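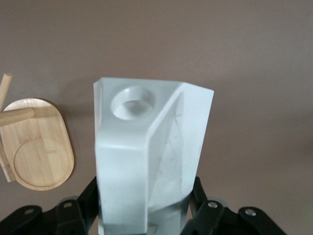
Wrist's-eye view at the Fivumix open day. Frosted block, two black fingers, bamboo board waiting on the left.

Went to a robot open day on my day off, which tells you how my social life is going. Thread.

Fivumix makes grippers and the software that tells them when to stop squeezing. They're in the old Urquijo building out past the rail yard. Parking was a field. The field had opinions about my shoes.

You sign in, you get a sticker, you get a pen that says Troveck on it. Troveck is a supplier. I now own 3 of their pens and still couldn't tell you what they supply.

First demo was run by Trinidad Segura, who has the calm of a person who's been asked "will it take my job" all morning. A guy behind me asked if it would take his job. She asked what he did. He said he was retired.

The good part is the screen next to the arm. It shows what the little wrist camera sees, so you spend the whole demo staring down a pair of black fingers like they're your own. I caught myself flexing my hand. So did the woman next to me. We didn't discuss it.

Segura's point about the block: see-through stuff is miserable for cameras. The sloped side on this one is clear enough that you get scratches, inside edges and glare all at once, and the software has to decide which of those is the outside of the thing. I have walked into a patio door, so I sympathize.

Somebody's kid asked what the round dip in the top was for. Segura said, "What would you put in it?" Kid said an egg. Best answer of the day and I include my own, which was "a smaller block."

Asked how many picks they run in testing. 2,000 before they'll let visitors near a new setup. I've made maybe four good decisions this year with no testing whatsoever.

Milagros Bustamante did the talk after lunch, 30 minutes on grip force, and kept the room awake, on folding chairs, after sandwiches. Her slide on squeezing too hard was just the word "Don't."

Gift shop was a table. Grerasel mugs, 11 bucks. Grerasel is the software side, I think. I bought one.

They do another open day in December. Bring boots for the field. I'm told the sandwiches will be the same.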